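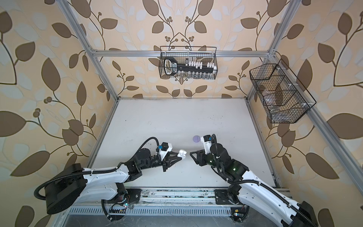
*Large brown and blue-gray leaves on dark vines, behind a white tabletop.*

# Srour Wallcovering Register

The Srour Wallcovering Register is a table of printed wallpaper patterns compiled from the order books of the former Modow paper works. It is intended for local historians, conservators, and owners of older houses who wish to identify a pattern or find out when it was first offered for sale.

Release date: October 7, 2021

## Contents

The register holds 542 records, one for each pattern. The order books list 604 entries in all. Entries that repeat an earlier pattern under a new stock number have been merged, and the later number is kept in the `notes` field.

| File | Contents |
|---|---|
| `patterns.csv` | One row per pattern |
| `colorways.csv` | Color combinations, linked by `pattern_id` |
| `sources.csv` | Volume and page of each entry |

## Main fields

- `pattern_id` - a permanent number, never reused
- `title` - the name given by the works, in its original spelling
- `motif` - leaf, flower, stripe, figure, or plain
- `first_listed` - year of the earliest entry
- `repeat_in` - height of the repeat in inches, where recorded
- `notes` - remarks by the compilers

An empty `repeat_in` means that the clerk left the column blank. Users should not read it as a sign that the pattern has no repeat.

## How the records were made

Each page was transcribed by 2 readers working separately. Differences were settled against the bound volume held in the Drititz reading room. Color names were copied as written, including names that changed meaning over the years. "Stone," for instance, is used for a gray in the early volumes and for a pale brown in the later ones.

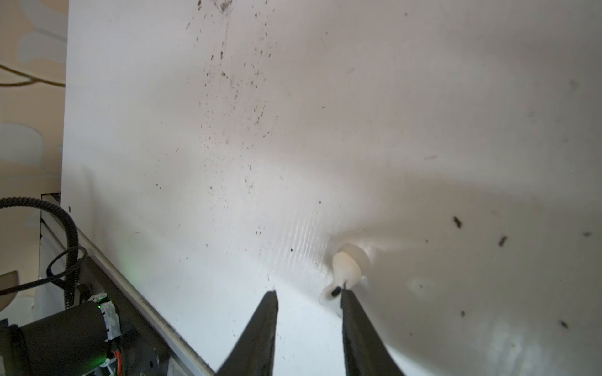

Nesrin Uysal has written to ask that "stone" be split into two values, as a search on the present term returns papers that would never have been sold side by side. The compilers accept the point. The next release will carry a `color_modern` field beside the original wording, and the original wording will remain unchanged.

## Known limits

The order books for 3 years are missing, and patterns sold only in those years do not appear. Ceiling papers are poorly covered, as the works often billed them together with borders.

The `motif` field

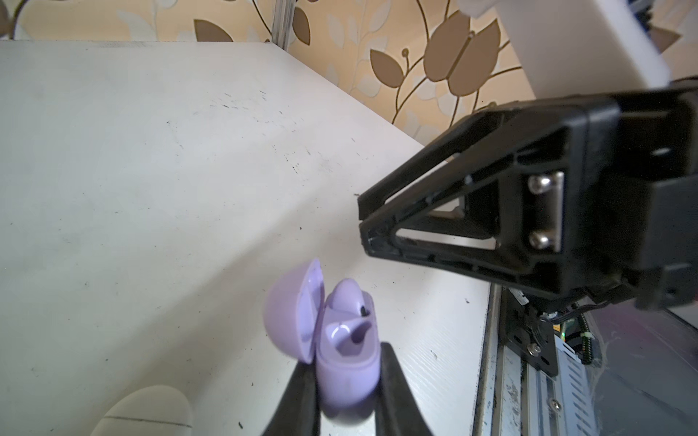 allows a single value for each record. Patterns that combine leaves with berries or buds are entered under leaf, and those with an open bloom are entered under flower. This rule was adopted after the first volume had been finished, and a small number of early records may not follow it.

## Use and citation

The tables may be copied and adapted for any purpose, provided that the register is named. Please cite as: *Srour Wallcovering Register, Anen edition.*

Corrections should state the `pattern_id` and the volume and page relied upon. Those received before the end of December will be considered for the next release. 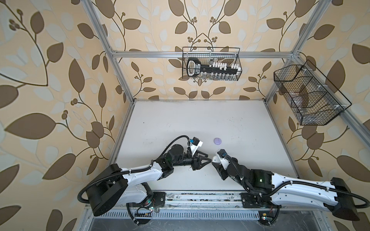

*Leaf and berry wallpaper on a back wall and both side walls, with a black wire-mesh basket at center.*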